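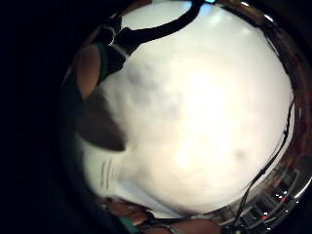 **Gripper comparison, Tedport bench: handheld units with gripper-mounted cameras**

The April round compared 3 handheld grippers, all fitted with the same fisheye lens and all logging to the same controller. Unit A is our own Wallivlow build. Unit B is the Gretgate evaluation sample. Unit C is the older Gunawardena jaw with a new camera bracket. The purpose was to pick one for the next collection period and to settle the cable question, which has been open since the bracket redesign.

Each unit ran 40 pick-and-place cycles per operator with 2 operators. Force data was not recorded. We scored three things: whether the jaw closed on the first attempt, whether the object stayed inside the usable part of the lens circle during the approach, and whether the log had gaps.

**Close-range exposure.** All three units have trouble with large pale objects near the lens. Auto exposure meters on the center of the circle, so the center clips and everything near the rim goes gray. Fixed exposure cures the clipping but makes the dark end of the room useless for tracking. The compromise now in the controller defaults is auto exposure with a cap, and metering weighted toward the lower half of the circle. Surface texture on white plastic is still poor at short range. Printed labels on curved surfaces should not be relied on as tracking features at any exposure setting we tried.

**Jaw closure.** Unit B closed most consistently. Unit A missed on thin flat items when the trigger was pulled quickly, and the cause is play in the linkage. A stiffer return spring is on order. Unit C was acceptable on everything except small round items, which roll out of the jaw before the pads meet.

**Cables.** Unit C drops its data link when the cable is bent hard at the connector. Of the log gaps in this round, all but one came from that connector. Strain relief on the bracket is mandatory from now on, and the cable should leave a service loop at the wrist before it runs up the arm. Units A and B use a locking plug and were not affected.

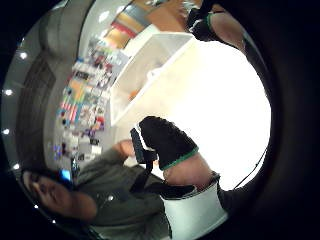

**Two-person handling.** Passing a unit from one operator to another is harder on tracking than any single-operator motion. The camera rolls quickly, and for a moment hands and sleeves cover much of the view. Unit A recovered its pose without help in every handover. Unit B needed a pause before the next cycle. Bright floors and rows of ceiling lights make this worse, and a wall with plenty of print and color on it makes it better. When choosing a room, look at the walls first.

**Controller.** Firmware build 521 was used throughout. It fixes the timestamp drift seen in the previous build but adds a short delay at startup, during which the trigger reading is invalid. Wait for the status message before the first cycle. Logs that begin earlier will be rejected by the import script.

**Result.** Unit B goes forward for single-operator work. Unit A stays in use for handover tasks pending the spring change, after which the flat-item cycles will be repeated. Unit C is withdrawn until the connector is replaced. Settings files for all three are in the shared bench folder, and the old exposure presets have been deleted from it.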